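Trellach show and a very full tent

9/21/24
by Soledad Figueroa

Well, we made it to the Trellach show again, and what a lovely muddle it was! The sheep classes ran late (they always do), so I had a good long wander round the old tractors – 60 of them this year, all polished up. 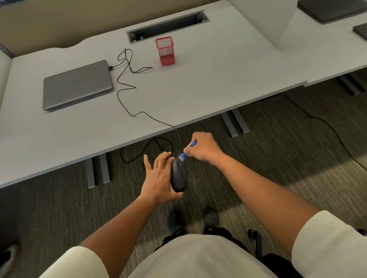
My leeks came third, beaten fair and square, and I went home with 3 jars of somebody's damson jam.
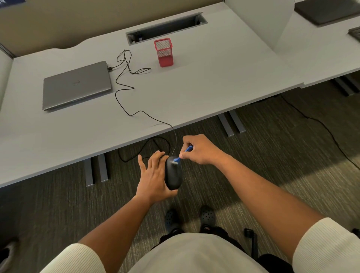 The heavy horses were my favourite, as ever, and I stood by the rail until my tea went cold.

Recent posts
Lifting the September potatoes
A new gate for the Clidance field

© Soledad Figueroa | Contact | Back to top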